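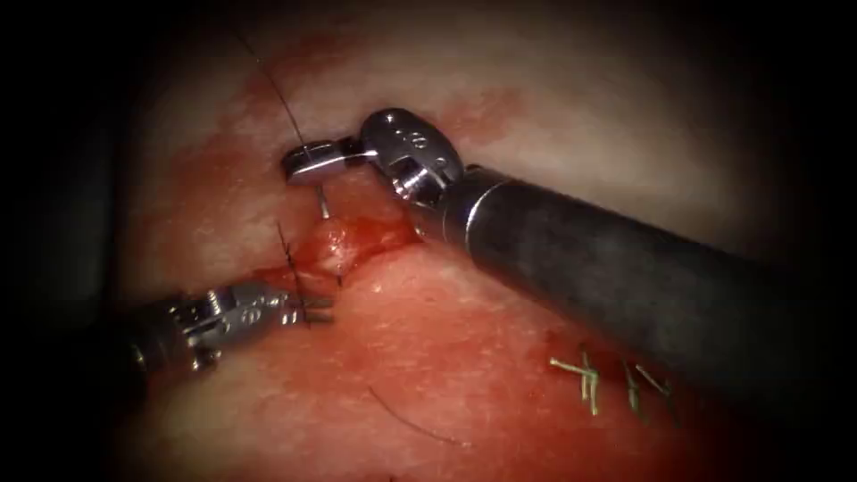
The letter from Gulcombe General came in a thick cream envelope, which should have been the first warning. Inside was a glossy folder, a magnet for the fridge and a single sheet explaining that my hernia repair would cost "from" $600 out of pocket. I have bought enough used cars to know what "from" means.

Price transparency was supposed to fix this. For several years now, hospitals have been putting their prices online, and a small industry has grown up to help the rest of us read them. The pitch is simple. Shop for your operation the way you shop for a dishwasher, and the market will do the rest. I decided to take the pitch at its word and spent most of November trying to shop.

I started with Pavari, a comparison site with a cheerful green logo. You type in a procedure and a zip code, and it gives you a list of hospitals sorted by price. It listed three near me. One had closed its surgical wing. Another, Gurngate Medical Center, was shown at a price so low that I called to check it. The woman in billing was kind about it. The figure covered the use of the room, she said. The surgeon would bill separately, and so would the anesthesiologist, and there might be a lab.

Might be?

"It depends if they send anything to the lab," she said.

I don't blame her. She had the same screen I had, and possibly less time to look at it. But I do wonder who these websites are for. A person with a steady ache and a job to get back to isn't going to call three departments and add up the answers on the back of an envelope. I did it because I was being paid to write about it, and I still got the sum wrong.

Adi Ismail spent eight years negotiating rates for an insurer before she quit to help patients fight their bills. Her office is above a shoe repair place, and every flat surface in it holds paper. She has little patience for the dishwasher comparison.

"When you buy a dishwasher, the store knows what you're buying," she told me. "Your hospital finds out as it goes along."

Ismail thinks published prices do have a use, mostly after the fact. A client of hers was charged $85 for a pair of compression socks. The posted price list had the same socks for far less, and the charge was gone within a week. That's a good result, and I was happy to hear it. It's also a long way from the informed shopper we were promised, and it took a professional to get it.

The companies see things differently, of course. Wallner, which sells price estimate software to hospitals, sent me a report saying that patients who see an estimate feel "more confident" about their care. I asked whether the estimates had matched the final bills. The reply thanked me for my interest – and attached the same report.

In the end I picked Gulcombe. My doctor knew the surgeon, the parking was easy and my sister lives ten minutes away. Price didn't come into it, after a month of reading about nothing else.

The bills arrived separately, as the woman at Gurngate had said they would, though from a different hospital. The first was for $600 exactly, and for one afternoon I felt foolish about having doubted them. The second came from the anesthesia group. The third is on the fridge, under the magnet, waiting for Ismail to call me back.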